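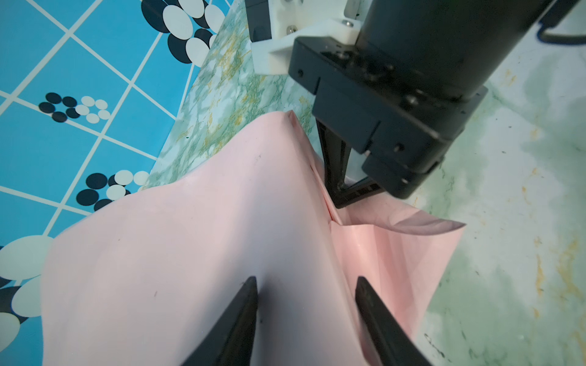 Pink cloth, right arm pinching the ridge, seen from the left wrist.

Sunday, 2:10 pm. Folding bench, September block

Thin fabric all afternoon. Rasa wanted the pink cloth in the set after the tea towels went well, and I agreed, mostly because tea towels tell us very little. They are stiff and they stay where you put them. The pink one is smooth and slides over itself, and the fold flares out wherever there is slack.

Ran 25 attempts at lift, spread, fold in half. Scoring as before: corners within tolerance and no more than one regrasp. I'll put the table in the shared folder once Rasa has checked my calls on the borderline ones.

Where it goes wrong is picking a corner. Given a tidy start, the policy goes to a corner and pulls. Given a heap, it takes whatever ridge stands highest and lifts that, which makes a tall peak and puts the corners further under. The second arm then waits for an edge it can't find. I stopped several of these by hand at the 100 second limit.

Grip force: dropped it from the towel setting. Less bunching at the fingertips, more slips. Left it at the lower value for now. Want to try the softer pads Luvbridge sent before touching it again.

Mutua asked at lunch if this is any use to Žukauskas yet. They run the guest laundry and fold about 4,000 pieces a week, nearly all flat cotton. My answer was no for mixed loads, maybe for pillowcases if someone lays them out first. He said laying them out is most of the job. I agree with him. A person folds this cloth in a few seconds without looking at it.

The Zeltodeo people claim their folder handles satin. Their clip starts with the piece already flat on the table, so I can't compare it with ours.

Notes for next time:
- Start half the runs from a heap and half from flat, and score them apart. Mixing them hid the problem last week.
- Retrain with the 530 demos only, leave out the older towel batch.
- Try a shake after the first lift. Rasa thinks gravity will bring a corner out. Check joint limits with Mutua first.
- Rarovow cable ties are in the second drawer, not the first.

3:45 pm. Rasa redid six of the borderline scores, four went down. Stopping there, arms parked, log saved.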